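Grip faults on soft sachets: a talk with the test lead at Dirna
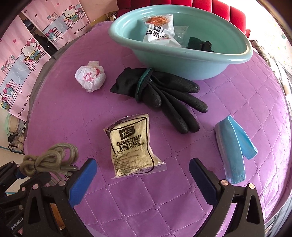
The fault first showed in December. Dirna had been logging pick-up work with hand-held grippers in ordinary rooms, on beds, sofas and floors, and the test lead noticed that the jaw opening in the logs no longer agreed with the video.

"The log said closed. The video said open by a finger's width," the lead said. "On a rigid box you'd catch that at once. On a powder sachet the pads sink in, so a bad number looks like a normal squeeze."

Of 1,864 recorded grasps, 715 carried the wrong opening value. Dirna traced all of them to 13 units from one assembly batch, built at Haverford. In each, a set screw on the encoder hub had been fitted without thread locker. After enough cycles the hub slipped on its shaft and the zero point moved with it.

"It slips a little at a time. There's no alarm for that," the lead said. "The startup check only asks whether the encoder answers. It doesn't ask whether the answer is right."

Nothing was hurt, though one policy trained on the bad logs at Vedance split two packets of drink powder during a replay test. The force limit tripped after the second and the run was stopped.

The repair is a new screw, thread locker and a witness mark in paint. Operators now close the jaws on a steel gauge block at the start of each session, and again after lunch. Hubs are due for inspection every 3,000 cycles.

Asked whether the 715 grasps could be corrected in software, the lead was doubtful. "You'd need to know when each slip happened. For most of them we don't. They're out of the set."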